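Casen Household Training Service
Practice sheet for the setup of a small-item storage table
Revised 29 August 2021

This page explains how to arrange a tabletop practice station for the storage course. Learners use the station to rehearse opening, filling and closing small storage pieces before they work in a full-size room. The same layout is used at the Holtusura and Pacheco sites, and learners who move between the two should find each item where they expect it.

## What you will need

- One table with a large, flat brown top
- One small wooden cabinet with a handle
- One white rectangular box with a handle on its side
- One small block of light wood
- One woven basket for items not in use
- A soft cloth and a tape measure

Cabinets supplied under the Dallano list are suitable. Other cabinets may be used if the handle is firmly attached and large enough to grip without pinching the fingers.

## Preparing the table

1. Clear the tabletop and wipe it with a dry cloth. Crumbs and grit will scratch the underside of the cabinet when it is moved.
2. Check that the table stands level. If it rocks, correct the legs before anything is placed on it.
3. Measure the clear area. The course requires a working width of at least 90 cm and a depth of at least 60 cm.
4. Leave the middle of the table open. Storage pieces belong toward the sides, with their handles turned inward.

Do not cover the tabletop with a cloth or mat. Fabric shifts when a handle is pulled, and the learner ends up correcting the mat instead of practicing the movement.

## Placing the storage pieces

Begin with the cabinet, as it is the largest piece and the hardest to move once the table is full. Set it toward the far right corner with the handle facing the open middle. Press lightly on the top to confirm that it sits flat.

Place the white box next, on the same side of the table and nearer to the front. Its long side should run from front to back, and its handle should point the same way as the handle of the cabinet. Leave a gap between the two pieces wide enough for a hand to pass.

The wooden block goes down last. Lay it flat in the open part of the table, clear of both handles. The basket stays at the far left, where it can be reached without leaning over the other items. 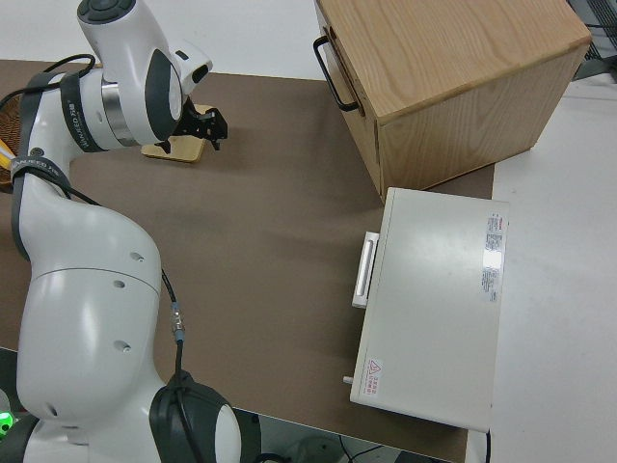 ## Checking the handles

Handles are the part of the station most likely to loosen with use. Before each session:

- Hold each handle at its center and pull gently. It should not turn or rattle.
- Look at the points where the handle meets the surface. Tighten any fastening that can be seen to stand out.
- Wipe metal handles with the cloth. Fingerprints make them slippery.

A piece with a loose handle must be taken off the table and reported. It may not be used for practice, even for a short exercise.

## Running the exercise

The learner stands at the front of the table and completes the steps in this order:

1. Pick up the block and set it down again in the same place.
2. Take hold of the cabinet handle, then release it without moving the cabinet.
3. Repeat with the handle of the white box.
4. Move the block to a point named by the instructor — always within the open area.
5. Return the block to its starting position.

Speed is not assessed. A cabinet or box that slides during the exercise should be put back before the next step begins.

## Closing the station

Return the block to the basket and wipe the tabletop. The cabinet and the white box may stay in place overnight if the room is locked. Keep the room between 22 and 24 °C where possible, and keep wooden pieces away from heaters and direct sun.

Completed check sheets are kept at the site until the yearly review in March.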